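灯塔与汤

阅读 2,487　评论 35

六月,奥克维尔(Okville)的雾总在傍晚上岸,像一大群白羊挤进巷子!新井翔太(Shota Arai)最爱这时候。他今年八十岁,给塔尔凯克(Tarkeck)灯塔写了大半辈子日志,字越写越大,感叹号也越用越多。

今晚他要请全镇喝汤。鱼是早上买的,萝卜是邻居送的,锅大得能坐进一个孩子。
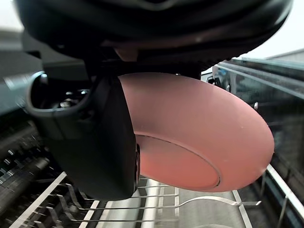 一、失踪的船

汤刚滚,菅原家的小女儿就冲了进来,头发上全是水珠。

“加德伯格号还没回来!”

翔太把勺子一扔,抓起外套就跑。多棒的一双老腿啊!他爬那座灯塔,一口气上了大约两百级台阶(中间只骂了一次膝盖)。塔顶的灯早改成自动的了,可雾这么厚,光出去没多远就化开了。 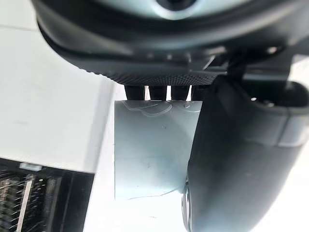
他想起那口旧铜钟。钟绳硬得像根树枝,他吊在上面,整个人往下坠,当——那声音真好听,又圆又亮,从海面上滚过去,连码头的狗都跟着唱起来!小姑娘也扑上来拉,两个人一上一下,笑得喘不过气,又怕得要命。

敲到手心发烫的时候,雾里传来了汽笛。一短,一长。

“是爸爸!”她喊,“他听见了!”

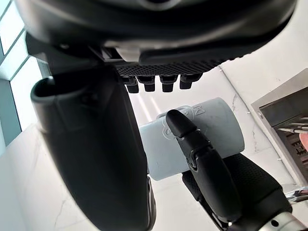 雾里的船为什么要等钟声,灯不够用吗?

灯光在浓雾里会散成一片白,船长看不出它从哪儿来;钟声虽然也会绕弯,但总能让人知道岸就在附近,该慢下来了。翔太当晚就是这么讲给小姑娘听的,讲了三遍,一遍比一遍精彩。

船靠岸时已近半夜。水手们跺着脚挤进屋,汤熬得只剩半锅,浓得能立住勺子。菅原船长连喝两碗,抬头问:“钟是谁敲的?敲得乱七八糟。”

“我们俩!”一老一小同时举手。

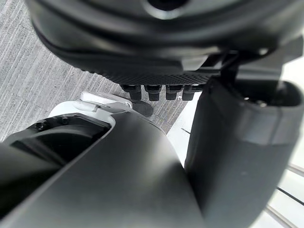
插图四

翔太翻开日志,写下:雾,有船,钟尚好。然后添了一个大大的感叹号,回去给大家盛汤。

最后更新:六月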